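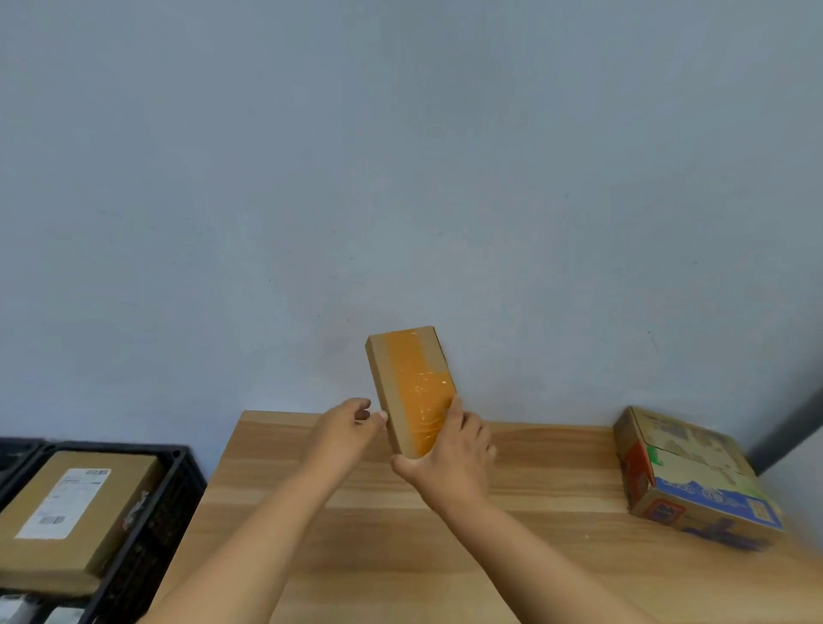 Stiltodier build: questions I keep getting

What is it?
A two-armed box sorter I'm putting together in the shared workshop in Serkham. It picks up a parcel, turns it around and sets it down again. On a good evening, anyway!

Why practice on boxes?
They're cheap, they come in every size, and I don't cry when one gets crushed. Tape is harder than I expected – shiny stuff confuses my depth sensor, so I want plenty of it in the mix. 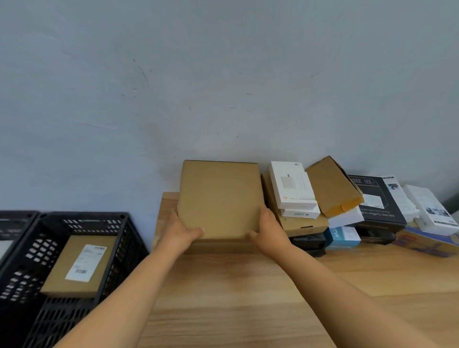
Plain brown ones are much easier, so start there if you're copying me.

What has it cost so far?
$220, plus 2 motors I already had (and one I cooked in May).

How long is a session?
I stop after 89 lifts. The shoulder joint gets warm and so do I.

Can I have the files?
Sure, the arm brackets are ready. The wrist is on its ninth version and still wobbles, so give me a bit longer on that one.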